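Home Setup Chores Grippers Troubleshooting Contact

Section 8. Teaching the Dish Routine

Clearing dishes is the chore everyone asks for first, and we love that you want to try it! So can the Merkham bench set do your dishes yet? Partly. It can learn to pick up a bowl, set it down where you want it, and then go back for the plate. Scraping, rinsing and loading a rack are still your job. Even so, watching it get a clean first lift is a real thrill.

Before you begin, finish the arm check in Section 2 and choose Dishes from the Trusutora menu.

1. Lay the mat flat and press down any corner that curls. A dish that rocks will throw off the grip.

2. Start with one bowl on one plate. Leave cups and silverware for later (they are a whole different adventure).

3. Bring the open fingers in low, just in front of the plate, and stop before they touch the rim.
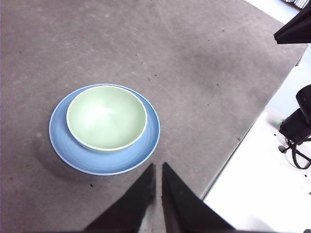 4. Raise the arm until the fingertips clear the bowl, then come down with one finger inside the rim and one outside. Close slowly. The default grip setting is 900, and it suits most plastic and stoneware.

5. Lift straight up, move the bowl to its new spot, lower it and open the fingers fully before backing away.

6. Save the run and repeat. Move the dishes a little each time, and turn the plate too.

Note: Thin rims are harder than thick ones. Flat plates are harder still, and we see more failed lifts on plates than on anything else in the kitchen group. Our Uston testers slide the plate to the edge of the mat and grip it from there, and we think it's a lovely trick.

CAUTION: Never practice with glass or with dishes holding hot food. Keep hands clear of both arms while a run is playing.

If the arm stops with code 3540, the fingers closed on nothing. Open them, go back to step 3 and try a lower approach. Owners of the older Kramer fingers should see the next section before changing the grip setting.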